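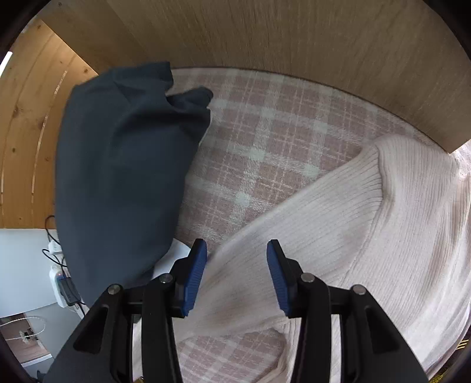
Hand-held demonstration kit: frequently asked questions

Page maintained by Saturnino Sarmiento, Stornham site. Last revised 2024-12-07.

What counts as one demonstration?

One recording, from the moment the record light comes on to the moment you press stop. It covers a single task on the task sheet. If the sheet says "fold the jumper and place it on the pile", folding and placing belong to the same recording. Picking up the next garment does not.

Do I need a robot in the room?

No. The hand-held tool has the same fingers as the arm at Nitholm, and the arm is driven from your recordings afterwards. Remote control is used only for tasks where the weight of the object matters. Those sessions are booked through Abilio Goicoechea.

How fast should I move?

Slower than you would with your own hands, at a steady pace. Recordings in which the tool travels quickly between two points lose tracking and are rejected on upload. Pausing for up to two seconds before a grasp is fine. Longer pauses are trimmed automatically.

How should I grip knitted or ribbed fabric?

Open the fingers fully, lower the tips until they touch the cloth, then close. Take a fold or an edge where there is one. Pinching the middle of a flat panel tends to lift a single layer and stretch it. With ribbed knits, approach across the ribs – the ridges on the finger pads hold better that way.

May I use my other hand?

Only if the task sheet is marked "two-handed", in which case the other hand holds a second tool. Bare hands in view mean the recording goes to manual review, and most of those are discarded.

Do I have to tidy the room first?

No. Ordinary beds, sofas and floors are wanted, with whatever is normally on them. Remove anything with a name, address or face on it. Keep leads and sockets out of the working area, and do not drag fabric across a live power strip.

Does the bedding matter?

Patterned covers are preferred. Tracking relies on fixed detail, and a plain white sheet gives it very little. If a plain cover is all you have, make sure furniture stays in view throughout.

How many recordings are needed?

The October garment set closed at 618 accepted recordings out of 630 submitted. The current set has a target of 536. There is a limit of 30 per person per garment, after which the uploader will refuse further files for that item.

I dropped the garment. Should I start again?

Carry on if you can pick it up with the tool and finish. Recoveries are useful and are labelled separately. If it has fallen out of reach, press stop, mark the recording "incomplete" and reset.

The fingers do not close evenly. What should I do?

Check the joint pins for lint first. If one finger still lags, run the calibration routine in Rarance (Tools, then Finger check). A difference of more than two millimetres at the tips means the tool should come back to Stornham.

The uploader reports "Herrero mismatch". What does that mean?

Herrero is the checking step that compares the finger opening logged by the tool with the opening measured in the video. A mismatch usually means a pad has slipped on its backing plate. Reseat the pad, recalibrate and record again. Files already flagged cannot be corrected.

Can I delete a recording?

Yes, until it has been accepted. After that, send the recording number to Saturnino Sarmiento and it will be withdrawn from the next build of the set.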